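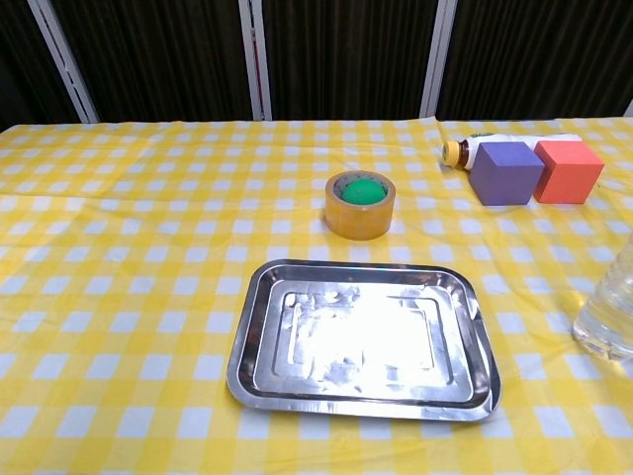 The Zondton Cricket Club runs a friendly, mixed-ability summer league, and every spring we get a lovely pile of emails from people who want to play and aren't sure where to begin. We've gathered the most common questions on this page, and we hope it saves you a bit of waiting while we get through the inbox. If you do come down, the tea table is the easy landmark, with its yellow-and-white checkered cloth and a steel tray set out on it, and anyone standing near it will be happy to point you toward the right captain.

Do I need to have played before?

Not at all! A good share of our members grew up with baseball or softball and had never held a cricket bat until they joined us. If you can catch a ball some of the time and don't mind running, you'll fit in fine. New players start in the Galbraith side, which plays a gentler schedule and gives everybody a turn to bat and bowl.

How long does a match last?

Our league matches are 20 overs a side, so you should plan on a little over 3 hours, plus the break between innings (which does tend to stretch when the conversation is good). We don't play the all-day kind of match except for the Clernari Cup, and that's by sign-up only.

Where do you play?

Home matches are on the Drustivley ground, behind the old rail depot. The parking lot fills up early, so please use the grass strip along the fence if it's full, and leave the gate clear for the mower. Away matches are all within an easy drive, and people are very good about sharing rides - just put your name on the ride sheet when you say you're available.

What should I bring?

White or light-colored clothes, shoes with some grip, a hat, sunscreen and more water than you think you'll want. The club has bats, pads, gloves and helmets to lend. Helmets are required for anyone batting against a hard ball, and that goes for the old hands too.

How are the teams picked?

Captains pick from whoever has marked themselves available, and they do their best to share games out evenly over the season. We ask everyone to sit out now and then when we have too many. If you've been left out 4 matches running, please write to us, as something has gone wrong and we'd like to fix it.

What happens if it rains?

The two captains decide at the ground. Once both sides have faced at least five overs we can call a result, and otherwise the points are split. Please don't assume a match is off on account of a gray sky at breakfast - we've had some of our nicest games after a soggy start.

Can my family come and watch?

Please bring them! There's no charge, dogs on leashes are welcome, and there is shade on the depot side in the afternoon. Do keep small children behind the boundary rope during play, even if the fielders seem half asleep.

How do I sign up?

Fill in the membership form and hand it to any captain at practice, or mail it to Zondton Cricket Club, P.O. Box 326. Forms for the summer season open in April, and we take new players all season long if there's room.

Page last updated June 3, 2020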